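4.2 Who picks up when you call the permit desk

I should say up front that I didn't set out to study phones. Satish Saxena and I went to Astdale to look at the permit forms themselves, all 21 pages of the small-shop license packet, and to work out which questions the town office really uses when it makes a decision. But you can't sit in a licensing office for long without hearing the phone, and after a while the ringing was all either of us wanted to talk about at lunch. So we asked for the call logs, and (to our surprise) the office manager handed them over the same afternoon.

The logs cover 4000 calls to the Astdale and Sugden offices. Of those, 1411 were never picked up by anyone. I had guessed it would be bad, but I hadn't guessed it would be more than a third! Satish had, and he has reminded me of it since.

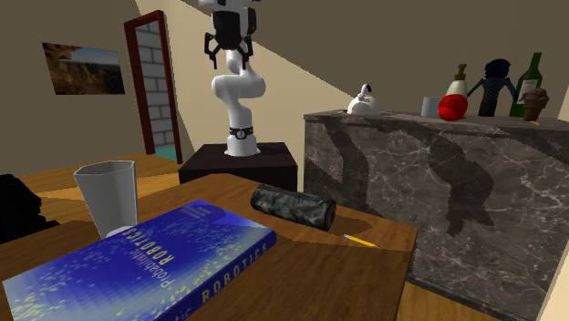 What makes this odd is that both offices are fully staffed on paper. Astdale has four clerks on the license desk and so does Sugden. When we went through the duty rosters, though, the clerks turned out to be doing a good deal besides licenses. One was on loan to the property tax counter every morning. Another was typing up notices for the planning hearings, a job that belongs to a post left open when the last person retired. If you ask the town how many people handle licenses, you get one answer, and if you stand at the counter at 11 a.m. you get a very different one. I'll call the first number "listed staff" and the second "desk staff" from here on, and all the results in Section 5 use desk staff.

The other half of the story is the rules. A bakery in Sugden needs sign-off from fire, health, signage and waste before it can open, and each one has its own form with its own idea of what a "premises" is. We watched one applicant get sent back twice over the same back door, which counted as an exit for fire and a loading point for waste. She was very patient about it. I would not have been. Each trip back to the counter also makes another phone call or two, as people try to find out what they did wrong before they take another half day off work to come in.

So the two problems feed each other, and that's the part I think earlier work in this area has missed (ours included, I'm sorry to say). Studies of red tape tend to count rules and studies of staffing tend to count heads. A long form with plenty of clerks to explain it is annoying but you get through it. A short form with an unanswered phone is much the same. Put the long form and the unanswered phone together and people just give up, or they open anyway and hope.
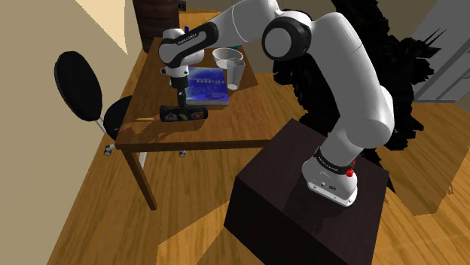
We tried to get at the giving up directly. Prondum, the firm that runs the online side of the license system for both towns, let us see how far each application got before it stopped moving. As Figure 4 shows, most of the stalled ones stop at the same place, right after the first request for corrections. The corrections letter tells you to call the desk with any questions. It gives the desk number and nothing else, with no email and no name.

Skilwood is our comparison town. It uses the same packet and the same Prondum system, but it keeps one clerk off the counter all day to do nothing except answer calls. I'd love to say we planned it that way, but we only heard about the arrangement from a clerk in Sugden who used to work there and missed it badly. Skilwood is smaller and a bit richer than the other two, so please don't read the gap in Figure 4 as the effect of one person with a headset. Some of it surely comes from the kind of shops that open there. We deal with that as well as we can in Section 5, by matching shops on type and floor area, and the gap gets smaller without going away.

One last point about the logs before moving on. They record a call as answered as soon as the line is picked up, even if the caller is then put on hold and hangs up. Satish tried it himself on a Saturday morning, when the Sugden desk is meant to be open, and was "answered" by hold music. His call is not in the sample.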